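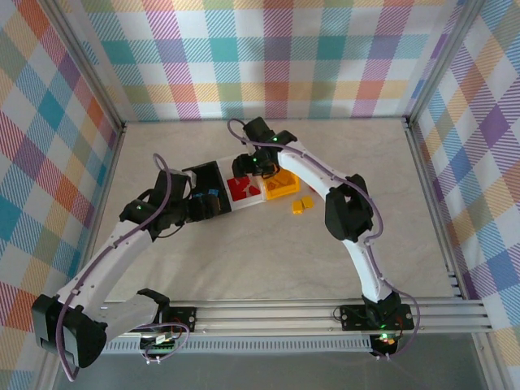 Arbeitstisch im Nebenraum, Standort Fendside

Zwischenbericht zum Vorhaben "Nähwerkstatt und Kleiderausgabe Fendside"
Berichtszeitraum: Mai bis November

1. Stand des Vorhabens

Die Werkstatt ist seit Mai an vier Nachmittagen pro Woche geöffnet, jeweils von 14 bis 18 Uhr. Die im Antrag vorgesehene Öffnung am Vormittag wurde nach sechs Wochen eingestellt, weil kaum jemand kam. Die freien Stunden sind in die Annahme und Sortierung der Kleiderspenden geflossen.

Im Berichtszeitraum wurden 2769 Kleidungsstücke ausgegeben, der größte Teil davon Kinderkleidung und Jacken. Angenommen wurde deutlich mehr. Sommerware, die bis Ende September nicht abgeholt war, ging an die Ausgabestelle in Curkville. Für den Winter fehlen weiterhin Schuhe in den Größen 36 bis 39.

2. Nähkurse

Es haben 5 Kurse stattgefunden, vier für Anfänger und einer zum Ändern von Hosen und Röcken. Der Änderungskurs war nach zwei Tagen ausgebucht und wird im Frühjahr wiederholt. Insgesamt nahmen 121 Personen teil. Der geplante Kurs für Jugendliche kam nicht zustande; mit der Schule in Jekby ist ein neuer Termin nach den Winterferien vereinbart.

Die Kinderbetreuung während der Kurse war im Antrag nicht enthalten und wird seit August aus Eigenmitteln bezahlt. Ohne sie hätten nach unserer Einschätzung mehrere Teilnehmerinnen abgebrochen. Wir bitten um Prüfung, ob die Kosten im zweiten Förderjahr berücksichtigt werden können.

3. Räume und Ausstattung

Die Elektroarbeiten im Hauptraum sind abgeschlossen. Die Abnahme verzögerte sich um drei Wochen, da die Firma Rainer die Unterverteilung nachbessern musste. Bis dahin konnten jeweils nur zwei Maschinen gleichzeitig betrieben werden. Mehrkosten sind dadurch nicht entstanden.

Angeschafft wurden vier Haushaltsnähmaschinen, eine Overlockmaschine und zwei Bügelstationen. Eine der Nähmaschinen ist wegen eines Fehlers am Fußpedal in der Garantiereparatur. Die Regale im Lager sind gebraucht übernommen worden und reichen für die jetzige Menge aus. Offen ist noch die Lüftung im Bügelbereich, für die bisher nur ein Angebot vorliegt.

4. Finanzen

Die Ausgaben liegen im Rahmen des Kostenplans. Beim Material wurden 800 Euro weniger verbraucht als angesetzt, vor allem durch Stoffspenden. Wir beantragen, diesen Betrag in die Position "Wartung und Reparatur" umzuwidmen. Die Personalkosten entsprechen dem Ansatz. Die Belegliste liegt als Anlage bei, die Heizkostenabrechnung des Vermieters wird nachgereicht.

5. Nächste Schritte

Bis zum Ende des Förderjahres sind vorgesehen:
Einholung eines zweiten Angebots für die Lüftung
Ausgabe der Winterkleidung, zusätzlich an einem Samstag im Monat
Anmeldung für die Frühjahrskurse ab Januar
Gespräch mit der Ausgabestelle Curkville über ein gemeinsames Lager

Anlagen: Belegliste, Kursübersicht, Mietvertrag (Kopie)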